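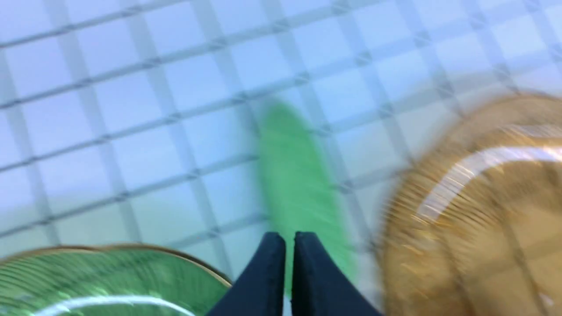
Handgelenkkamera während der Fahrt, Belichtung Automatik. Grünes Teil zwischen den Fingern, Teller links und rechts.

Forum Greifer und Kameras > Wartung und Einrichtung
Thema: Bewegungsunschärfe Handgelenkkamera, Zelle 2

fasfaw
15.04.2023
Seit dem Tausch der Kamera am Handgelenk bekomme ich in der Fahrt keine brauchbaren Konturen mehr. Arm ist ein Porari, Parallelgreifer mit den schwarzen Standardfingern, Untergrund weiße Fliesen. Bild oben hängt an. Die Finger sind ordentlich abgebildet, alles auf den Fliesen ist verschmiert, der goldfarbene Teller rechts am stärksten. Im Stillstand ist die Lage in Ordnung, Kantenfilter findet Tellerrand und grünes Teil zuverlässig.
Fokus habe ich nach Anleitung neu gesetzt, Halter mit Drehmoment angezogen. Ohne Besserung. Hat jemand Werte für diese Kombination?

mitiku_g
Welche Belichtungszeit schreibt der Treiber raus? Automatik sagt nichts aus. Und welche Geschwindigkeit am TCP?

fasfaw
Treiber meldet 41 ms. TCP in der Anfahrt 356 mm/s.

mitiku_g
Dann rechne nach. Das sind 14,6 mm Weg während einer Belichtung. Da hilft kein Fokus. Automatik abschalten, Belichtung fest auf 2 ms, Verstärkung nachziehen, danach Weißabgleich fest. Mit 2 ms bleiben 0,7 mm Verschmierung, damit kommt der Kantenfilter zurecht.

lensa.tefera
Einspruch. Bevor man an der Belichtung dreht, gehört der Halter geprüft. Auf den Fugen sehe ich stellenweise Doppelkanten. Reine Fahrt gibt eine gleichmäßig gezogene Fuge, Doppelkanten kenne ich von einem Halter, der schwingt. Am Plostov-Halter war das bei uns die untere Schraube, die auf dem Kabelmantel aufsaß statt auf der Platte. Drehmoment stimmte trotzdem.

mitiku_g
Die Finger sind ziemlich scharf. Wenn die Kamera gegen den Flansch schwingt, müssten die auch doppelt sein. Sind sie nicht.

lensa.tefera
Bei kleiner Amplitude nicht zwingend. Kippt die Kamera, verschieben sich nahe und ferne Punkte im Bild zwar gleich weit, aber an einer dunklen, matten Kante vor hellem Grund fällt ein Versatz von wenigen Pixeln weniger auf als an einer dünnen Fuge. Ich behaupte nicht, dass es der Halter ist. Ich sage, ein Einzelbild trennt die beiden Fälle nicht. Test: Arm anhalten, Bremsen zu, mit dem Schraubendrehergriff leicht an den Halter klopfen und dabei aufnehmen. Zittern die Finger im Bild, ist der Halter lose.

bellini_f
Noch ein Punkt. Die Reflexe auf den Tellern sind hell, auf dem goldfarbenen als breites Band, auf dem grünen als schmaler Streifen. Wer die Verstärkung hochzieht, bekommt dort Sättigung über den halben Rand. Mehr Licht hochziehen macht es auf Glanz auch nicht besser, solange es von oben kommt. Lichtquelle seitlich und flach setzen, Diffusor davor, dann Belichtung runter. Die Belichtungsmessung außerdem auf ein Fenster ohne Teller legen, falls ihr doch bei Automatik bleiben wollt.

mitiku_g
Bei Automatik bleiben würde ich auf keinen Fall. Sonst d'accord mit dem Licht.

s_baloch
Warum überhaupt in der Fahrt auswerten? Wir halten vor dem Griff an, warten 700 ms, nehmen auf, fahren weiter. Läuft mit den Originalwerten seit Dezember.

fasfaw
Geht hier nicht, die Bilder der ganzen Anfahrt werden gebraucht, einschließlich der letzten Zentimeter vor dem Schließen. Mit Stopp passt auch die Taktzeit nicht.

s_baloch
Dann langsamer anfahren. Halbe Geschwindigkeit, halbe Unschärfe, kostet nichts am Aufbau.

lensa.tefera
7 mm sind immer noch unbrauchbar.

fasfaw
Rückmeldung. Klopftest gemacht: Finger stehen ruhig im Bild, Halter ist fest. Schraube habe ich trotzdem einmal herausgenommen, Kabel liegt frei. Belichtung jetzt fest auf 2 ms, Verstärkung angehoben. Fugen in der Fahrt sauber, Doppelkanten weg. Goldener Teller brennt am Rand aus wie von bellini_f angekündigt, der grüne weniger. Flache Leuchte mit Diffusor ist bei Berhe bestellt.

lensa.tefera
Gut, dann war es die Belichtung. Den Klopftest würde ich trotzdem in die Wartungsliste nehmen, nach jedem Kameratausch.

mitiku_g
Parameter im Treiber auch speichern, der Nindport-Treiber fällt nach Spannungsausfall auf Automatik zurück. Nach dem nächsten Neustart kontrollieren.

fasfaw
Ist im Startskript eingetragen. Thema bleibt offen, bis die Leuchte montiert ist.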